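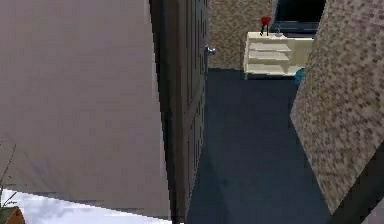

3 min read

How strict should our rules be for door opening runs in simulation?

Hi all, first post so be gentle! I look after the household door tasks for a small project called Tondar. We have 4,000 simulated episodes saved up and my boss now wants a written standard for what counts as a "successful" door opening before we make any more. At the moment everybody has their own idea. One of us passes a run as soon as the latch lets go, I want to see enough space to drive the base through, and the intern passes pretty much anything that moves. Also, do you keep clutter in the rooms or strip it all out? I've been told both by people who sounded very sure of themselves. Any real-life house rules welcome, even messy ones.

asked by Nomvula Mathebula, 24/05/2018

Answer 1 (accepted)

Oh, I've been through this one! We had the same argument at Kushwaha last August and it went on way longer than it should have. What we ended up with fits on one page.

Write down the pass angle as a number and measure it at the hinge joint. Don't judge it by eye from the video, because a door seen nearly edge-on can fool anyone. Check it 3 seconds after the arm lets go, so a door that swings back doesn't get through. Log every contact with the wall or the frame, even on runs that pass. And keep your failures! We threw ours out for months and I still kick myself, they were the most useful thing we had when the grasping went bad.

One more, keep the pass rule the same for every door in the set. If you need a different angle for a narrow room, give that task its own name and its own score.

On clutter, I'd leave it in and make a rule for it. Our rule is that loose things can go anywhere a person would put them, but never inside the sweep of the door, and the layout file gets saved with the episode. A ledge past the door with a blue cushion, a little framed picture and a potted plant on it is just the sort of thing I'd keep, since it makes the background less samey. I'd also write the handle type into the episode record. A silver lever on a dark door is a different job from a round knob, and we mixed the two under one label for ages (don't do that, splitting them up again was miserable).

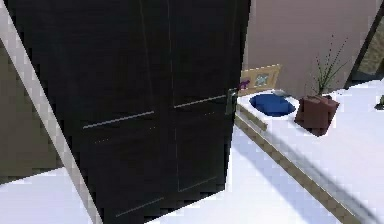
For reviewing, we have two people score the same 100 episodes without talking to each other, then compare. If they disagree a lot, the rule is badly worded and we rewrite it before anyone scores more. You learn fast which words are mushy. "Partly open" was our worst, and a door standing ajar with its lever sticking out into the room, like the dark one here, got a pass from me and a fail from my coworker. Now we only write degrees.

Answer 2

just use the Prakano template, works fine for us. think it wants 100 runs per door minimum but check

Answer 3

Mostly agree with the first answer, but I wouldn't fail a run for a light touch on the frame. We set a force limit on Nanico and only count contacts over it. Pick your limit before you look at the results though, or you'll end up fiddling with it until the score looks nice. I've done it.

Contact us | Copyright 2018 | Back to top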